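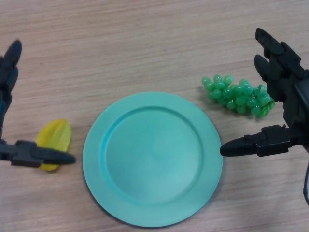

Lindia要回来了，七月份，Numitum音乐节，第二天晚上的主舞台，压轴！

我昨天半夜看到阵容海报的时候正准备关电脑睡觉，结果又坐回去了，一直折腾到快三点，把他们前两张专辑从头听到尾，还把隔壁吵得敲了墙（对不起，邻居，《盐湖》的第二段副歌就是得开大声）。所以这篇写得有点乱，大家将就着看。

先说正经的。Numitum主办方公布了今年的第一批名单，Lindia的名字排在最上面一行，字号比去年同位置的乐队还大一圈。这是他们停掉巡演以后头一回确认现场。上一次在台上见到他们四个人站齐，还是在Issa的那场告别场，当时主唱Karim Karam在返场前说了一句“我们去睡一会儿”，然后就真的睡了这么久。那天我站在左边音箱前面，出来以后右耳好好的，左耳嗡了两天，到现在想起来还是觉得值。

Issa这个地方，没去过的朋友我多说两句。它是河边老仓库改的一个小场地，进门要下七级台阶，夏天闷得像蒸笼，吧台只卖两种啤酒，其中一种永远缺货。场地满员是194人，多一个都不让进，门口那位大哥拿着计数器按得非常认真。Lindia最早的几场演出全在那儿，后来火了，一年里也总要回去一趟。所以这回跟音乐节阵容一起放出来的另一条消息，让我更激动：他们要在Numitum之前先回Issa演一场热身，日期还没公布，只说也在七月，票全部走抽签，一人限一张，不能转让。

194张票。你们想想看。

我已经填了登记表，也已经逼着我表妹填了，她连Lindia是几个人都不知道（四个！）。当然票不能转让，她要是抽中了就只能她自己去，我在外面台阶上听。她说她可以把手机通着话揣在口袋里，我觉得这也算一种办法。

登记页面今天下午卡过一阵子，我刷了很多次才提交成功。如果你也碰到转圈转半天的情况，别反复点提交，关掉重开一次就行，我就是这么弄好的。成功以后会收到一封确认信，标题很不起眼，我那封直接进了垃圾箱，大家记得翻一翻。

再说新专辑。对，有新专辑！这个消息是夹在新闻稿倒数第二段里的，我第一遍看漏了，是群里的人截给我看的。唱片还是由Oreck发，名字没定，或者说定了但不告诉我们。Oreck的人在新闻稿里只写了一句：“录音已经完成，混音进行到一半。”就这么一句，多一个字都没有。他们家一向这样，当年第二张专辑发行前一个星期，官网上挂的还是前一年的圣诞打折广告。

不过Karim Karam倒是聊了几句。他上个月去一个网络电台做客，节目本来是让他推荐老唱片的，推荐到第四张的时候主持人问了一嘴新歌，他居然就答了。我把那段来回听了几遍，整理出来大概是这么个意思：新歌基本上是在他父母家的车库里写的，没有鼓，用的是一台捡来的节拍机，后来进棚了才把真鼓补上去。他的原话是：“有三首歌补完鼓之后变难听了，我们就又把鼓拿掉了。”主持人问哪三首，他说你们听到没有鼓的就是。

这个回答很Karim。

他还提到这次录音跑得特别远。鼓和贝斯是在家附近录的，弦乐跑到了海边的一个小镇上去录，人声又换了一个地方，四个人挤一辆面包车，带着全部器材来回开。他说贝斯手有记里程的习惯，最后算出来一共2921公里，车的空调在头一天就坏了。“所以这张专辑里的呼吸声都比较重。”他说。我分不清他是不是在开玩笑，电台那边的人笑得倒是很大声。

至于风格，能听到的东西还很少。节目尾巴上放了四十来秒的一个小样，音质像是从走廊那头传过来的，有一把很干的木吉他，后面垫着合成器，Karim的声音压得比以前低。群里有人说像第一张的B面，有人说完全不像他们，还有人非说听见了口琴。我反复听了，我没听见口琴。但我也不敢拍胸脯，毕竟我这对耳朵在Issa牺牲过。

我个人的期待（或者说担心）是，他们别太安静了。第二张后半段那几首慢歌我当然喜欢，下雨天坐公交车听特别对味，可是Numitum的主舞台是露天的，又是晚上十点以后，旁边还有个电子舞台咚咚咚地响，你要是连着唱五首没有鼓的歌，后排的人是要去排队买薯条的。前年就有这么一支乐队，唱功没得挑，结果唱到一半隔壁放了个大下坠，全场一起回头，台上的人脸都绿了。希望主办方今年把两个舞台的时间错一错，去年提意见的人可不少。

说到主办方，今年Numitum的变化还挺多，顺手给要去的朋友列一列我看到的。露营区往北挪了，挪到坡上去了，这是好事，去年那场雨之后，坡下的帐篷基本都成了船。进场手环改成当天早上就能领，以前都要等到中午，太阳底下排队排得人怀疑人生。早鸟票还有，但主办方下午更新说第一档只剩1187张了，按往年的速度撑不过这个周期，想省钱的抓紧。第二档会贵一截，具体贵多少页面上没写，往年的差价够吃好几顿场内的面条（场内面条什么价，去过的都懂）。

还有一件事我得抱怨一下，班车。去年末班车是在压轴乐队唱到一半的时候开走的，你要么看完演出走四十分钟夜路到镇上，要么听着最喜欢的歌越来越远地坐车离开。我选了走路，鞋底都走开胶了。今年的班车时刻表还没出，我给他们写过邮件，收到了自动回复。等出了我会更新在这里。

阵容里的其他名字我也扫了一遍，第一批放出来的不算多，小字那几行里有几支我从来没听过的，打算这两个星期慢慢补课。有一支做冲浪摇滚的三人组，我点开第一首就喜欢上了，吉他音色特别湿，弹得又快又松，感觉是那种下午四点站在草地上、手里拿杯冰的就会跟着晃的音乐。第一天的压轴还空着，海报上就写了“稍后公布”。群里已经猜疯了，有猜大牌的，有猜复出的，还有人猜是Lindia连演两天，这位朋友我很欣赏你的乐观。

回到Lindia。我翻了一下以前的日记（对，我写演出日记，别笑），第一次看他们是朋友临时拉我去的，我本来是去看前面那支暖场乐队，结果暖场的人车坏在半路上没来，Lindia就多演了半个小时，把还没写完的歌都拿出来唱了。其中有一首只有一段词，Karim唱完一段就停下来说“后面还没有”，然后乐队继续弹，他蹲在台边喝水。那首后来就是《盐湖》。录音室版本有完整的三段词了，写得也漂亮，但我总觉得第二段和第三段是多出来的，脑子里一放到那儿就想看他蹲下去。

后来他们越演越大，我能站的位置也越来越靠后。第二张专辑那轮巡演，我在一个体育馆里看了一场，离舞台远得要靠大屏幕认人，声音倒是好，灯光也贵，可散场的时候我心里空落落的。跟我一起去的同事开心坏了，说这是她看过最棒的演出，一路哼着歌上的地铁。所以也可能就是我矫情，习惯了闻得到鼓手汗味的距离。这次Issa的抽签我这么上心，多半也是这个缘故。

关于他们当年为什么停，传言很多，我不想在这儿转述那些没头没尾的东西。Karim在电台里被问到的时候只说鼓手的手腕需要休息，而他自己“有一阵子听见前奏就想回家”。主持人没有往下追，换了张唱片接着放，我觉得换得挺好。现在鼓手的手腕看来是恢复了，新闻稿里写的是原班四人，没有提代班乐手。他们以前的巡演键盘手这次来不来，稿子里也没写，我倒挺希望他来的，《夜班》前奏那段风琴少了他总归差口气。

歌单方面我也做了一点没有根据的幻想。开场我投《夜班》，慢慢起，等天彻底黑下来再进鼓。中间要有新歌，三四首就够了，多了大家跟不上。《盐湖》放倒数第二，最后一首我想听《搬家》，那首他们几乎不在现场唱，我看过他们这么多场，一次都没碰上过，连Issa告别那晚都没有。当时前排有个男生从第一首喊到最后一首，喊得嗓子都劈了，Karim冲他摆了摆手，说下次。

好，下次就是七月了，我们都记着呢。

单曲什么时候出，Oreck没说。按照他们的老习惯，应该会在音乐节之前先丢一首出来让大家学会跟唱，我猜五六月份，猜错了别找我。专辑的预订页面目前打开是一片空白，底下有一个邮箱订阅框，我填了，什么也没收到，可能还得等。黑胶肯定会有，第二张首版的黑胶我就是手慢了没抢到，后来在二手店里见过一张，封套上有个咖啡杯印子，标价高得我当场放了回去。过了一周再去，没了。这次我会守在电脑前面的。

Numitum的第二批名单据说月底之前放。Issa抽签登记还开着，截止时间以页面上写的为准，我看到的是月底，但他们以前提前关过一次，所以还是早填早安心。抽签结果会用邮件通知，中了的人要在两天之内付款，过时不候，名额会再抽给别人。要是你中了又去不了，请一定别付款，让它流回池子里，流到我这儿来！

有人要一起拼车去Numitum的话可以在下面留言，我这边还能坐两个人，后备箱能塞一顶帐篷，车上只放吉他音乐，路上停一次吃早饭。

最后更新：2018年4月7日（补充了早鸟票余量）

读者评论

河边第七级台阶：
Issa那家的第二种啤酒我喝到过一次！味道一般，还不如不喝。抽签已填，手都在抖。

薯条排队中：
不同意楼主说不能唱安静的歌。前年那支乐队我就在前排，隔壁响起来的时候反而特别感动，大家都凑得更近了。Lindia要是连唱五首没鼓的我也站着听完。

小满没吃饱：
小样里有口琴，二十几秒那里，戴耳机听，很轻。我用人格担保。

阿桔：
回楼上，那个是手风琴吧？

小满没吃饱：
回阿桔：口琴！

帐篷变船受害者：
露营区终于挪了，去年我的睡袋在暖气上晾了四天。想问一下坡上有没有水龙头，去年坡下就一排，早上刷牙排队排到天荒地老。

楼主：
回帐篷变船受害者：地图上画了两处，一处在坡顶，一处靠近入口，能不能出水得到了才知道哈哈。

旧磁带：
《搬家》我听过现场，很早很早以前，在一个书店里，他们当时还是三个人，没有贝斯。唱得挺糙的，中间还忘词了。不过真好听。

楼主：
回旧磁带：你别说了，我嫉妒得吃不下饭。有录音吗？？

旧磁带：
回楼主：录过，磁带借给人了，没还。

北门老徐：
拼车还有位子吗，我一个人，有一顶双人帐篷，早饭我可以请。

楼主：
回北门老徐：有！私信你了。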